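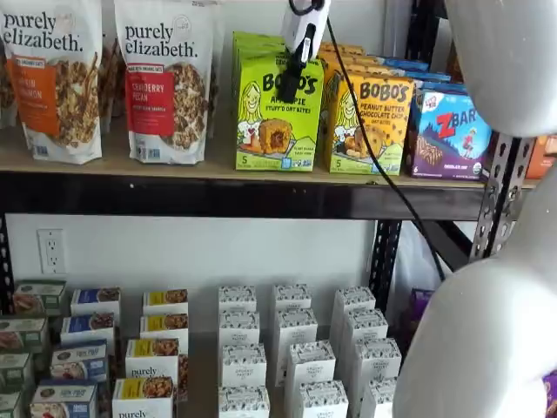 Section 3: Setting up your Tamuno home blood pressure monitor

Welcome back. If you've worked through Sections 1 and 2, your Tamuno is out of its carton and you've checked everything off against the parts card. This section gets you from a monitor with no batteries in it to your first proper reading. Set aside an unhurried half hour, put your phone on silent, and by all means rope in a family member if doing up a cuff one-handed is a bother.

Your clinic may have given you its own instruction sheet about when to measure and how often. Where that sheet and this manual differ on timing, follow the clinic.

3.1 Batteries and first start

1. Turn the monitor face down on a folded tea towel and slide the battery door towards the hose socket. It's a bit stiff on a new unit.
2. Fit four AA alkaline batteries, matching the plus and minus marks. Rechargeables will work, but the low battery warning tends to come on early with them.
3. Close the door until it clicks, turn the monitor over and hold the round button until all the segments light up. You'll hear one long beep.
4. The display will show 341. This is the software version — jot it down inside the front cover, as our support staff will ask for it if you ring.
5. Set the clock with the arrow keys. Hours first, then minutes, then the date. Press the round button to move along.

Note: The clock isn't kept when the batteries are out for more than a few minutes. Your stored readings are.
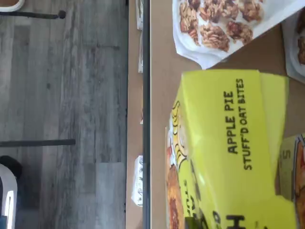
4 minute read

3.2 Fitting the Sideck cuff

The Sideck cuff comes in three sizes, and getting the right one matters more than anything else in this section. A cuff that's too small will usually read high, and one that's too large will usually read low. Measure around the middle of your bare upper arm with the paper tape from the parts bag, then compare with the size range printed on the cuff lining. If you fall between two sizes, have a chat with your nurse or pharmacist before you go on.

1. Take off any tight sleeve. Rolling it up isn't much good, as the roll can squeeze the arm.
2. Slide the cuff up your left arm until the lower edge sits two fingers' width above the crease of the elbow.
3. Turn the cuff so the white arrow points down the inside of your arm, towards the palm.
4. Pull it snug and press the fastener flat. You should be able to get one fingertip underneath.
5. Push the hose plug firmly into the grey socket.

Caution: Don't use the cuff on an arm with a dialysis fistula, a drip or a healing wound, or on the same side as a mastectomy or lymph node surgery, unless your doctor has told you to. If two arms have given you quite different numbers in the past, ask which one to use and stick with it.

3.3 Your first reading

1. Have a wee first. A full bladder can push your numbers up, and so can a coffee, a cigarette or a brisk walk in the previous thirty minutes.
2. Sit in a chair with a back, feet flat on the floor, legs uncrossed. Rest your arm on a table with the cuff level with your heart.
3. Sit quietly for five minutes. Looking out the window is fine — chatting is not, I'm afraid.
4. Press the round button once and keep still. The cuff will tighten and then let go slowly.
5. Wait one minute and take a second reading. Both are saved for you.

The monitor holds 800 readings, and once it's full the oldest drop off as new ones arrive.

Caution: If your reading is very high and you have chest pain, trouble breathing, a severe headache, weakness or changes in your speech or sight, call emergency services straight away. Don't wait to take another reading.

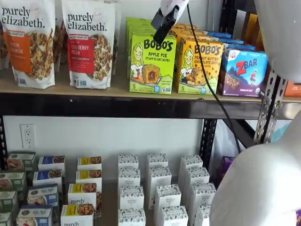

3.4 Pairing with the Terholm app

You don't have to pair the monitor, and plenty of people are perfectly happy with a notebook and a biro. If you'd like your readings on your phone, though, open Terholm, choose Add a device, and hold the left arrow until the little phone symbol flashes. Keep the two within a metre of each other while they get acquainted.

Note: If the symbol stops flashing before the app finds the monitor, close the app completely and start again from the left arrow.

3.5 Looking after it

Wipe the cuff with a barely damp cloth and let it air dry. Please don't put it through the wash. Have the monitor checked for accuracy every two years or after 3000 readings, whichever comes first. Satish Poojary and the Mevlow service team look after these checks, and the return form is at the back of this manual.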